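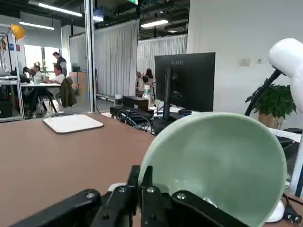
Oanh Hoàng

Section 4: Proofing dough overnight

Before you start: use a bowl bigger than you think you need. Dough has ambitions.

1. Weigh out 422 g of flour and stir in the water, salt and yeast until no dry patches remain.

2. Cover and rest for 16 minutes. Go and do something else. The dough does not need watching.

3. Fold the dough over itself from each side, then cover it again.

Note: Sticky is normal. Adding flour every time you feel nervous is how bricks are made.

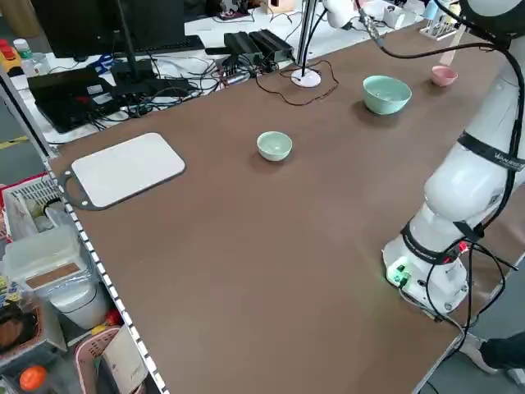 4. Refrigerate for 11 hours. Label the bowl if you live with people who tidy.

Caution: Do not seal the lid tight. The gas will find its own way out, usually at 3 a.m.

5. Shape on a floured board and leave for 31 minutes before baking.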